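The drawer by the back door at Gilden had not closed properly since spring. It held phone chargers, two dead flashlights and a knot of cords that Junpei Sugiyama stopped trying to sort a long time ago. "You pulled one and four came out," he says.

His fix is plain. Each cable gets its own food container, the kind with a latching lid, and the power adapter goes in first. The cord is coiled around the fingers, with the last stretch pulled straight so any twist can work its way out. 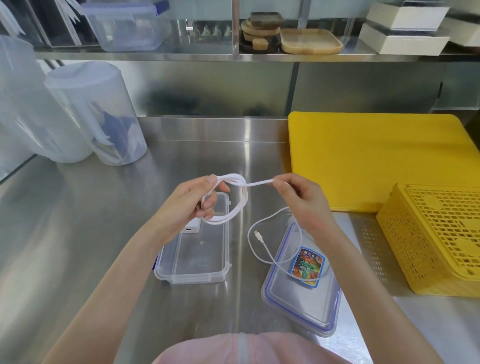
Home & Kitchen Desk

A white charging cable is the easy case. It coils small, and its adapter sits flat in the bottom of a clear box. Longer cords need a looser loop, and Sugiyama says to stop before the cable starts to fight back.

He doesn't peel the fruit stickers off the lids. Florêncio Teixeira, who shares the kitchen, would like them gone — he has offered to do it himself.

The whole drawer took 60 minutes, with a break for coffee. Three cords went to recycling. The flashlights are back in the drawer, waiting for batteries.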